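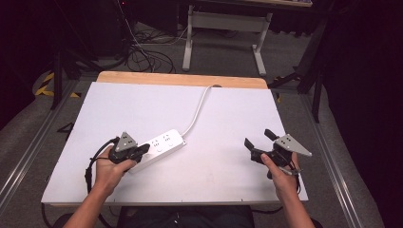

Desconfio de qualquer aparelho que promete poupar na conta da luz. O último que me tentaram vender chama-se Brutus, liga-se à tomada e, diz o folheto, "estabiliza a corrente" da casa inteira. Custa uns 900 reais. Perguntei o que estabilizava ao certo e mandaram-me um gráfico sem unidades. Uma extensão branca com botão, daquelas com duas tomadas em cima, faz mais pelo consumo: carrega-se no botão e o que está ligado nela deixa de gastar em espera. Também não é milagre. Em fevereiro fiz isso com a televisão e o som e a diferença na fatura mal se notou.

O folheto fala em 3572 clientes satisfeitos. Quem os contou? Fala ainda em poupança de 13% logo no primeiro mês — sem dizer em que casa, com que chuveiro, com quanta gente.

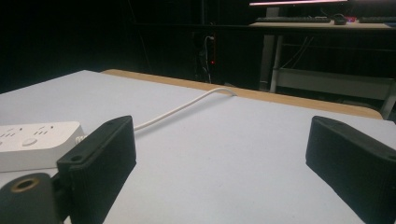
A garantia é de três meses, prazo curioso para coisa que só se pagaria em anos. Escrevi à loja a pedir um ensaio independente e responderam com um cupom de desconto. Continuo à espera do ensaio. Enquanto não chega, troquei a borracha da geladeira, que já não vedava.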